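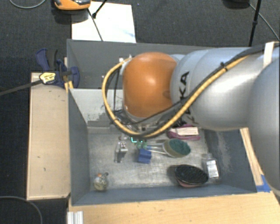 I gave up the car in February. It needed a new clutch and two tires, the garage in Eltholm wanted 900 for the lot, and I had been paying to park it outside a building where I mostly walked anyway. I sold it as it stood for 600 and signed the papers on the hood.

A few people have asked how it has gone, so I am writing it down in one place.

Getting to work was the part I worried about and it has been the easiest. The bus from Rasness leaves at 7:10 and gets in before eight. In the car I used to leave at 7:25, so I lose fifteen minutes in the morning. I lose more in the evening. The 5:20 fills up at the college and if you are not at the stop early you stand as far as the bridge. I have started staying at my desk until the 5:50, which is half empty, and I get home at the same time I would have if I had done the grocery run on the way.

Groceries are harder. I used to do one big shop every two weeks and fill the trunk. Now I go two or three times a week with a backpack. I buy less, and I throw less away, but I also pay more for some things, as the small store near the stop does not carry the big bags of rice or the cheap coffee. Cat litter is the worst. I tried carrying it home once and had a sore shoulder for days. I have it delivered now, and I order enough that I don't have to think about it for a while.

I kept track of the money in a notebook. Over the last full year I owned the car it cost me 2692, counting insurance, gas, parking, the inspection and one repair to the exhaust. I left out what the car lost in value, mostly as I had no good way to work it out. My bus pass and the odd rental should come to less than 1000 for the year. That includes the trip to Marikar to see my parents, which I will keep doing by rental car. There is a train, but it stops well short of their place and the connecting bus doesn't run on holidays.

The rentals have been fine. You have to plan ahead for long weekends. I forgot once and ended up with a van, which drove like a van and used a lot of gas. My father got some use out of it and had me move a wardrobe.

What I miss is going somewhere without deciding to. On a nice evening I used to drive out to Pusel, walk along the water and be home by dark. The last bus back from there leaves at 6:40, so in summer that means leaving just when it gets pleasant. I have been twice this year. I used to go most weeks. I looked into a bike, and the road out is narrow with no shoulder for the last stretch, so I am still thinking about that.

I walk more, and I read on the bus, mostly library books, which are lighter to carry than the ones I own. I have also learned which shelter leaks (the one by the post office, left side).

Winter will be a better test. The 7:10 was late a lot in the cold last time, judging by the people I used to pass standing there. I have bought proper boots and a hat that covers my ears. If it gets bad I can ask to start half an hour later on snow days, which my office has allowed before.

I still have the ice scraper and a set of floor mats in the hall closet. The mats were nearly new. If anyone in Rasness wants them, leave a comment and you can come pick them up.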